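Wekotus 手持夹爪 制作相册

首页 / 折腾记录 / 相册

攒了一个冬天的东西,终于有空整理成一页了。Wekotus 是我给自己这只手持夹爪起的名字,没什么含义,当时要给文件夹命名,随手敲的,后来零件上、笔记里、U 盘标签上都写了这个,也就懒得改了。简单说就是一只拿在手里捏的两指夹爪,上面架一个鱼眼镜头,人拿着它干活,录下来的东西以后给桌上那条机械臂用。机械臂还在一边吃灰,先别问它。

大部分活是在 Studau 干的,离我家骑车一会儿就到的共享工坊,小件打印和接线在自己家厨房桌上弄。每段下面写一两句,想到哪写到哪,有几段话多了点,见谅(做夹爪的人聊起手指是停不下来的!)。

一、起头

最早的版本是拿晾衣夹改的。别笑,晾衣夹的弹簧手感特别好,我后来试了好几种弹簧都没它顺手。缺点是张不开,夹个瓶盖还行,杯子就没戏了。

第二版换成了平行开合,两边各一根小导轨,中间一个扳机连杆。画图画到半夜,第二天早上一看,扳机装反了方向,食指要往外推才能夹紧。重画。

把手也重画过。第一个把手是照着电钻的样子来的,粗,帅,握十分钟虎口就开始酸。后来我翻出家里一把旧园艺剪,照着它的弧度削了个泡沫模子,拿在手里看电视,看完一集哪里硌手就削哪里。这个办法土得很,可是管用,强烈推荐!

二、手指

手指是整个东西里我最喜欢的部分,也是改得最多的部分。外侧是黑色的平板,上面一排排圆孔,孔的位置留得很随便,当时想的是反正以后总要往上装东西,多打几个不亏。现在看真是不亏,码牌的小座子挪过好几次位置,每次都有现成的孔可以用。

内侧是橙色的软垫,带一棱一棱的筋。橙色纯粹是因为手边就剩这卷料。筋的间距调了挺久:太密就硬邦邦的,夹鸡蛋会打滑;太疏又会塌,夹重一点的东西整片往里陷。现在这个间距夹得住我家最滑的那只搪瓷杯,我很满意。

软垫里面还贴了一层厚的黑色泡棉。泡棉是后加的,没有它的时候,两根手指一合就"嗒"一声,录音里全是这个声音,听久了人要疯。贴上以后安静多了,顺带抓薄东西也好抓了,算是白捡的。

贴泡棉有个小经验:先贴,再修边。我第一次是先裁好形状再贴,一拉伸就变形,左右两边长得不一样,怎么看怎么别扭。改成贴完放一夜,第二天用新刀片一刀推过去,斜边又干净又利落。刀片一定要新的!旧刀片会把泡棉啃出毛边来,啃过一次就只能撕掉重贴。

左右手指的软垫我都是成对做的,坏一边就两边一起换。新旧搭着用的时候,夹东西总往旧的那边歪。

三、开口

最大开口 76 毫米。这个数没有经过什么计算,就是连杆做到那个长度刚好不碰把手。够用吗?杯子、遥控器、小纸盒、柜门把手都没问题,大号保温杯不行,饭碗要夹碗沿。

有人在工坊里问过我为什么不做大一点。大一点手指就得长一点,手指一长,指尖就晃。我试过加长版,夹紧的时候指尖往外撇,像两根筷子没对齐。那对加长手指现在插在我家笔筒里。

四、码牌

每根手指靠里的那头各贴了一块黑白方块的小码牌,两边图案不一样,这样软件才知道哪边是左哪边是右。镜头看着两块牌子之间的距离,就能反推出夹爪张开了多少,省掉了一个编码器和一把线。我对少接线这件事有执念。

刚开始码牌是用家里的喷墨机打的,纸面有点反光,灯一照,白的那块和黑的那块糊成一片,检测一会儿有一会儿没有。换成哑光的贴纸以后好了很多。

另外一件蠢事也记在这里:我有一次把左右两块贴反了,录了整整一个下午,回家一看,所有动作左右手指互换。夹爪是对称的,所以开合数值居然全对,我差点没发现。

五、上称

整只带镜头和电池,479 克,厨房秤称的。之前那版更重,主要重在一块没必要的厚底板上。减掉底板的那天我拿着它在屋里走来走去,跟猫炫耀(猫不理我)。

如果还想再轻,就得动电池了。电池现在挂在把手底下,往下坠一点反而稳,手腕没那么容易翻过去,所以我打算先不动它。

六、线

线,唉,线。第一版的线从侧面出来,绕过手腕进背包,走两步就挂到椅背上。第二版从把手底下出来,挂到自己的裤兜。现在这版线很短,全部收在把手里,只在充电的时候才露头。

收线用的卡子是从 Saber 买的,一家卖杂七杂八小五金的网店,螺丝也是他们家的。螺丝质量还行,就是包装袋上的标签总掉,拆开以后一抽屉没名字的小螺丝。我现在的习惯是到货当天就用马克笔写在盒盖上,写规格,也写买来干什么用的。后一条尤其要写,过两个月再看,光有规格完全想不起来是给哪个零件准备的。

七、搬到工坊

厨房桌面就那么大,拿着夹爪转个身都会撞冰箱,所以从一月开始,录东西的活慢慢都搬到 Studau 去了。那边地方宽敞,灯也亮,去早了没什么人,可以一个人慢慢磨。我一般先热身一轮,空手开合几下,让扳机活动开,再去走动作:走近,伸手,对准,合上,退回来。听着简单,做起来特别像在学跳舞,脚和手总有一个不听话。

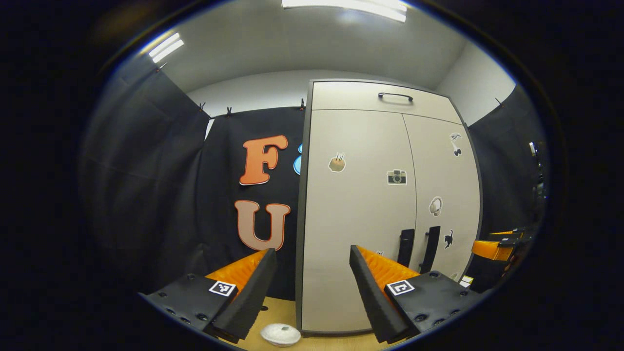
走近这一步最难的是匀速。人平时走过去拿东西,最后半步总会突然加快,自己完全没感觉,回放的时候看得清清楚楚。我后来的办法是嘴里数拍子,伸手两拍,合上一拍,停一拍再退。旁边有人的时候稍微有点丢脸,不过习惯了就好。

还有手腕。拿着夹爪的时候会不自觉地往里扣,画面就跟着斜。我在把手背面贴了一小条粗糙的胶带,拇指按在上面,扣过去的时候拇指会先滑开,等于给自己一个提醒。这个小改动花了不到五分钟,比我之前画的那个带水平泡的支架有用得多,支架画了一个周末,装上去挡镜头。

八、镜头

镜头选鱼眼,因为想让两根手指和前面的东西同时待在画面里。代价是四周弯得厉害,直的东西到了边上都成了弧线,刚开始看会有点晕,看几天就觉得世界本来就这样了。

镜头的角度我调得很啰嗦。低一点,手指占的地方太多,前面的东西都挡住了;高一点,指尖出画,等于白录。最后定下来的角度,手指从下面伸进来,两指中间留一个口子能看到前方。定了以后我在支架上滴了一滴胶,免得自己手贱再去拧它。

胶滴完的第二天我就想再拧一下。忍住了。

对焦也提一句。鱼眼景深大,按理说拧到差不多就能用,可我第一次拧得太近了,指尖的棱看得清清楚楚,远一点的地方全是肉的。后来对着走廊尽头的消防栓牌子慢慢调,远处的字能认出来,再回来看指尖,也够用。镜头环上缠了一圈生料带,防它自己松。

九、标定

标定用的是 Gradness,一个小工具,界面简陋得像上个世纪的东西,但是好用,拖进去一堆棋盘格照片,喝口水的工夫结果就出来了。我第一次标定误差很大,折腾了一晚上,查来查去,棋盘格打印出来我直接用手举着拍的,纸是弯的。贴到一块平板上重拍,一遍就过。

所以如果你也在做类似的东西,棋盘格先贴平!贴平!我在平板背面用大字写了这两个字。

拍棋盘格的时候记得把边角也照顾到。鱼眼的边角弯得最凶,只在中间晃来晃去的话,中间准得不得了,边上一塌糊涂。我现在的拍法是先绕着外圈走一遍,再往中间收,板子时不时歪一点,歪着拍比正着拍有用。

十、第一次完整录下来

某个星期天,从开机到关机中间没有掉线,没有卡死,没有忘记按录制。一段 644 帧,短得可怜,内容是我把一只杯子从桌子左边挪到右边。我把它反复看了好多遍,还发给了家里人,得到的回复是"所以杯子怎么了"。

杯子没怎么,杯子好着呢。

不过看多了也看出毛病来。合上的那一下,画面会轻轻抖一抖,逐帧翻过去,抖动从扳机到底的时候开始。我以为是弹簧,换了弹簧还抖;以为是导轨,上了油还抖。最后发现是把手里有颗螺丝没拧到底,扳机一到底,整个把手跟着错一下位。拧紧,好了。为了这颗螺丝我把能拆的都拆了一遍,顺便清出来一撮猫毛。

十一、坏掉的东西

留个合集,给以后的自己看。

连杆断过,断在销孔那里,壁太薄。加厚以后没再断过。

扳机断过,纯粹是我摔的。从桌上滚下去,落地的声音很清脆。

软垫撕开过一次,夹了一把剪刀。不要夹剪刀。

镜头支架歪过,塞进背包的时候被书压的。现在出门用一个旧饭盒装,尺寸意外地合适,盖子还能扣上。

电池接头烧没烧过?没有,但是有一次闻到味道,赶紧拔了,原来是隔壁桌在割亚克力。虚惊一场,心跳倒是真的。

十二、柜门、抽屉和别的把手

挪杯子挪腻了以后,开始练把手。竖着的把手比我想的友好,两指一左一右跨上去就行,手腕保持竖直,别急着拉,合紧了再退。横着的把手要把整只夹爪转过来,一转,拇指那条胶带就按不到了,手感全变,录出来的动作也犹犹豫豫的。

抽屉的把手最看运气。有的抽屉顺滑,轻轻一带就出来;有的要先往上抬一点,手上知道,夹爪可不知道。我家厨房那个抽屉就是后一种,住了这么久我都没意识到自己每次会抬一下,拿夹爪去拉才发现拉不动。

把手夹多了,软垫上会磨出印子,中间那几道棱最先光。我把磨光的几片都留着,按日子排在一个盒子里,有时候拿出来看看哪一段磨得厉害,下次那里就做厚一点。

也试过门把手,圆的那种。放弃了,要转,两指根本使不上劲,一使劲泡棉就打滑。以后再说。

十三、桌面

工坊桌面的常驻成员:六角扳手一套,酒精棉片,备用软垫,一卷快用完的胶带,一杯忘了喝的茶。茶永远离夹爪最远,这是我唯一坚持执行的安全规定。

工坊里来来往往的人喜欢顺手拿起来捏两下。我完全不介意,还挺爱看的,每个人捏的第一样东西都不一样,有人夹笔,有人夹自己的袖子,有个小朋友夹了他爸的鼻子。夹鼻子的力度刚好,说明弹簧选对了。

手大的人会说扳机离得太近,手小的人会说太远。我想过做个可调的,画了一半,零件多出来好几个,又重了,就搁下了。最后的折中是扳机上可以套一个小帽子,手小的人套上,手大的人摘掉。帽子用磁铁吸着,经常吸到别人的扳手上去,找的时候先看隔壁桌。

十四、文件整理

录下来的东西一多,名字就乱。最早全叫"测试",然后是"测试新","测试新新","这个是好的"。后来老老实实按地点加动作来取名,坏掉的也不删,单独放一个文件夹。坏的那个文件夹比好的大很多,正常。

硬盘我分了两份,家里一份,工坊储物格里一份。储物格那份老是忘记更新,每次想起来都已经是躺在床上的时候。

十五、下一步

想做的事情列一下,做不做得完另说。

扳机回弹再软一点,现在录久了食指累。

码牌换成嵌进去的,贴纸的角已经开始翘了,我每次看到都想去抠。

给把手做个左手版。我右撇子,可是工坊里借去玩的人有好几个是左撇子,扳机的弧度他们握着都说怪。

机械臂那边的接口板要重画,孔位和夹爪这边对不上,差了一点点,就差那么一点点,硬拧是能拧进去的,我拧过,别学我。

圆门把手。还是惦记着。

图纸等我把尺寸标注补全了就放到下载页,现在那份图只有我自己看得懂,有几个尺寸写的是"同上次"。想先要一份乱的也可以,在留言板喊我一声,顺便说一下你打算夹什么,我很好奇。

软垫的打样文件已经先传了,文件名最后带 2 的那个是新的,旧的筋太密,别下错。

返回相册列表 / 上一篇:给厨房桌加了个能折的侧板 / 留言板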